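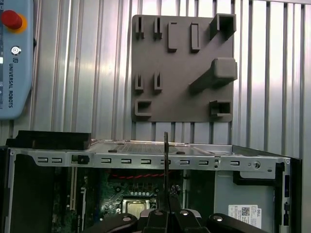

Looking down past the gripper at the case, with the parts holder behind it and the pendant to the left.

Home Guides Teaching by Hand Teleoperation Troubleshooting Contact

Teaching a Robot Arm to Fit Memory, by Hand and by Remote

Putting a memory module into a desktop PC takes a person a few seconds and one mild swear word. Showing an arm how to do it takes longer, and the swearing scales up nicely. The method below is the one we settled on at Kalelwood after a July of doing it worse. It assumes your arm already moves, your emergency stop works, and you know where the emergency stop is without looking.

Before you start

Lay the computer on its side, take the panel off and fix the case so it can't creep. A case that slides by the width of a pencil line will make every demonstration after it a lie. Tuck cables away from the memory slots. Use an old machine you have no feelings about.

Set the speed low. Doaa Hamdy runs ours at 30 percent for the first session with any new operator, and she has not yet been persuaded to go higher by anybody's confidence.

Step 1: Teach the waypoints by hand

Put the arm in hand-guiding mode and walk it through the dull parts: home, above the fixture, above the case, back home. Save each one under a name you will still understand on Monday. "Point_new_2_final" has cost us an afternoon.

Push the arm from near the wrist with two hands. If you lean on the elbow it will go somewhere, just not where you meant. Keep the waypoints high over the case, and raise the one between fixture and case higher than seems reasonable.

Step 2: Take over by remote for the close work

Switch to the remote controller and start a recording in Brileck. From here on you are making a demonstration, so move the way you want the robot to move. If you hesitate over the slot for a long while, congratulations, you have taught hesitation.
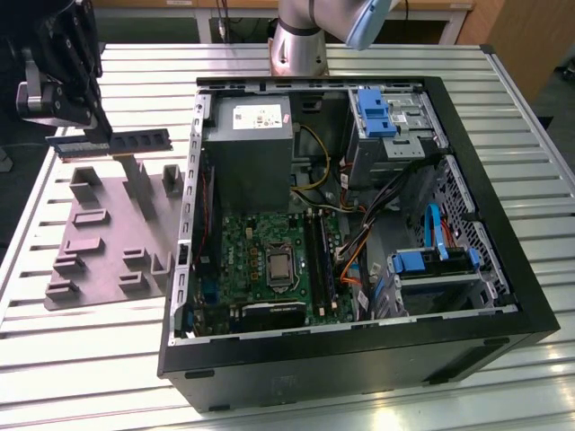

Most bad demonstrations go wrong at the grasp, well before the slot comes into it. Close the fingers on the module, lift it clear, then stop and look at the angle. If the module is being held out flat, as it is over the fixture plate, with most of its length sticking out past the fingers toward the case, you still have a turn to make before it can go edge-first into a slot. Make that turn up high and finish it before you descend. Operators love to turn and descend together. It looks very accomplished and the recordings are useless to us.

Come down slowly with the notch lined up. When the edge touches, pause, let the reading settle, then press straight along the slot. Sanaa Soliman's rule is that if you have to push at an angle, you aren't pushing, you're arguing. Back out, realign, try again, and mark the attempt as failed so it gets filed with its friends.

Step 3: Open, retreat, check

Open the fingers fully before you move away. Retreat along the line you came in on, then swing to the side. Check the clips at both ends of the slot yourself before you label the run a success.

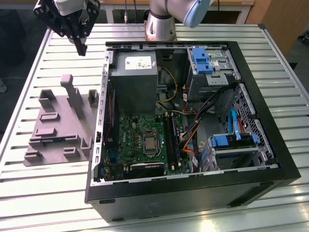 Gripper off to the left, both modules in view beside the processor.

Step 4: Do it again, more than you'd like

Record 16 good demonstrations before training anything. Fewer than that and ours learned to admire the slot from above. Shift the starting pose a little between runs, and change operators partway through if you can find a second person willing.

We have some 600 recordings by now, a good share of them from Ramadan, when Sanaa took the late sessions and had the room to herself. They are the cleanest set we own. The ones made on Saturday right after lunch are kept in a separate folder.

If the arm stops with a force warning

Don't clear it and carry on. Open the gripper, hand-guide the arm straight up and out, look at the slot with a flashlight, and start a fresh recording. Splicing the two halves together is possible in Brileck, and Doaa can tell when you've done it.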